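Children's trays and worktops: marks, scuffs and stains

Moulded trays with a printed design wear in two ways. The surface picks up fine scratches from cutlery and from stacking, and the print fades where it is scrubbed. Both can be slowed by using a softer cloth and less cleaner. Wash by hand at a moderate temperature, with a small drop of washing-up liquid, and rinse both sides. Scouring powder and the green side of a sponge should be kept away from any printed area.

For grease, leave a damp cloth on the mark for 7 minutes before wiping. Tomato and turmeric need longer. Mix 26 g of bicarbonate of soda with enough water to make a loose paste, spread it thinly and rinse after an hour. 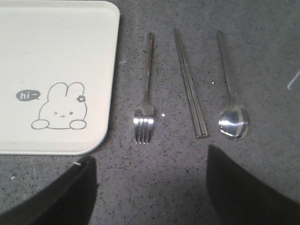
Pale trays show handling sooner than dark ones, and the marks fall into two groups. Smudges lie on the surface and lift with a microfibre cloth. Scuffs are in the surface and will stay, although a wipe with warm water makes them less obvious. On a cream tray with a line drawing, such as the winking bunny saying "hi~", work outwards from the print and finish at the raised rim, where residue collects. A speckled grey worktop is the opposite case: crumbs and dried splashes disappear among the flecks, so check it with the flat of the hand.

Stainless steel forks should be dried straight after rinsing. Water left at the base of the tines dries to a white film — a little vinegar on the cloth removes it. Rinse again afterwards.

Store trays upright, or put a sheet of kitchen paper between them if they have to be stacked.

Page revised 10 January 2020. Paste quantity corrected by Rafsan Majumder.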